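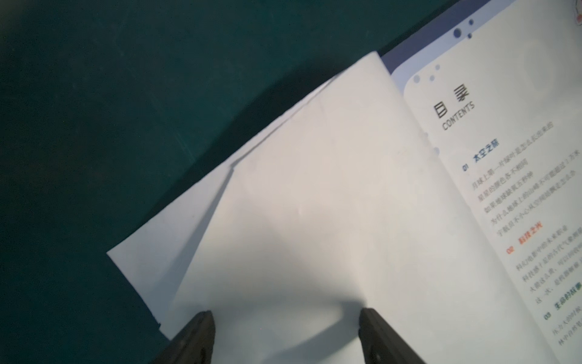
Leere Buchseite, leicht hochgebogen

Zeitschriften und Hefte für das Archiv vorbereiten

Wer ältere Jahrgänge aufheben will, sollte sie vor dem Einlagern einmal durchsehen. Die Anleitung gilt für geheftete und klebegebundene Hefte bis etwa A4. Für gebundene Bände gibt es eine eigene Seite.

Benötigt werden:
weicher Pinsel
Falzbein, zum Beispiel von Brunet
säurefreie Mappen (wir nehmen Prikus)
weicher Bleistift
Archivkarton mit Deckel

Schritt 1: Sichten
Hände waschen und gut abtrocknen. Jedes Heft einzeln auf eine glatte Unterlage legen und von vorn nach hinten durchblättern. Lose Zettel, Klebenotizen und Lesezeichen herausnehmen. Klebenotizen langsam und flach abziehen, nie nach oben reißen.

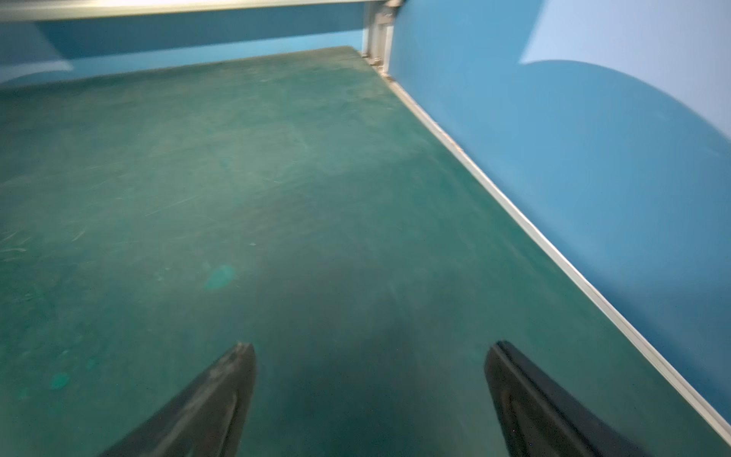

Büroklammern werden nicht abgezogen. Man legt das Heft hin, hält die lange Seite der Klammer fest und biegt die kurze vorsichtig auf. Rostige Heftklammern bleiben zunächst drin, solange das Papier darunter fest ist.

Schritt 2: Reinigen
Staub mit dem Pinsel vom Bund nach außen kehren. Umschläge zuerst, dann den Schnitt. Kein feuchtes Tuch, auch nicht bei glänzendem Papier – die Oberfläche wird sonst klebrig.

Schritt 3: Glätten
Umgeknickte Ecken mit dem Finger zurücklegen und mit dem Falzbein durch ein Blatt Seidenpapier nachstreichen. Danach das Heft 2 bis 3 Tage unter einem Brett beschweren.
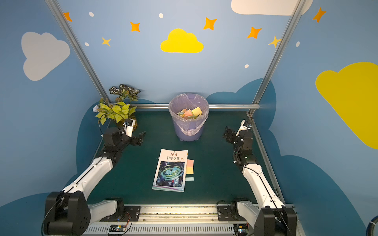 Clendurum, 2019-07-11

Nachtrag zu Schritt 4: Die Mappen von Vulteck sind für dicke Hefte zu knapp geschnitten. Wir haben im Juni rund 104 Hefte umgelegt und nehmen jetzt durchgehend das größere Format.

Schritt 4: Verpacken
Signatur mit Bleistift auf die Mappe schreiben, nicht auf das Heft. Mappen stehend in den Karton stellen, so dicht, dass nichts durchhängt. Kunststoffhüllen aus dem Handel entfernen, wenn die Zusammensetzung nicht bekannt ist.

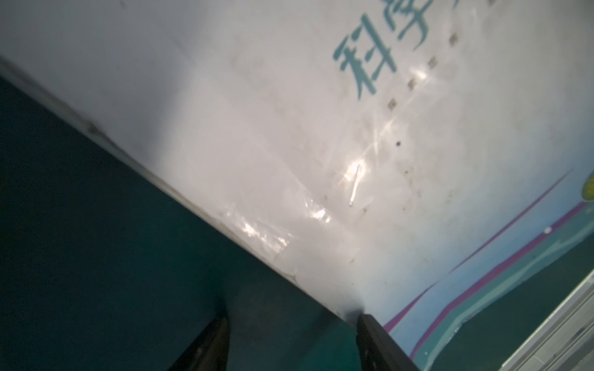 Bedruckte Fläche in Kunststoffhülle, Ausschnitt

Den fertigen Karton kühl und trocken lagern, nicht direkt auf dem Boden. Einmal im Jahr öffnen und auf Geruch und Flecken prüfen.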